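Clothes mending table back at Birstead hall in March

The Birstead mending table is back. Starts in March, 10 a.m. to early afternoon, side room as before, entrance by the bike racks. Free, but a donation jar will be out.

Hatice Dağdelen is running it again, with Nurhan Kırmızıgül on the sewing machine and Ekrem Akbulut doing zippers. Last season they got through up to 50 pieces a month, mostly knees, cuffs and the odd winter coat. No suede this time, and no wedding dresses please.

Bring things clean. One bag per household. Shirts and sweaters get laid out on the round wooden table first so the menders can check the seams and sleeves, then a tag goes on with your name and you can wait or come back later. Dark clothes take longer, the stitches are hard to see in that room, so come early with anything black.
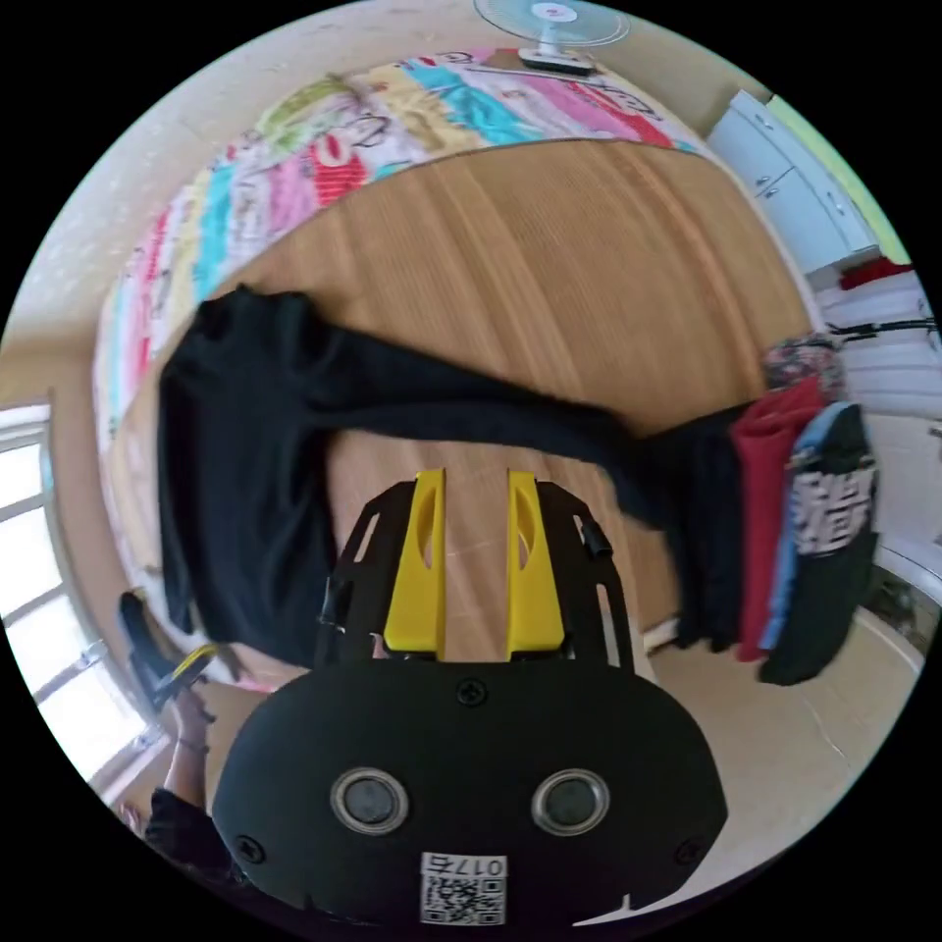 Money: the group raised $2,640 at the winter sale, enough for thread, needles, a second iron and a new lamp. Whats left goes toward servicing the old Ornitz machine, built in 1955 and still the one everybody wants to use. Kadir Akyol has the parts on order, no date yet.

"It will sew through denim all day," Kırmızıgül said. "The newer one sulks."

A short darning class is planned too, 17 places, taught by Ha-neul Yook. Wool socks, elbows, moth holes. Yarn is supplied but bring your own darning mushroom if you have one, or a lightbulb, or a smooth jar. Sign up sheet is on the board next to the coat hooks, first come first served.

Leftover clothes from last season, the ones without tags, will be on the rail by the door untill the end of the month. After that they go to the Petek thrift store.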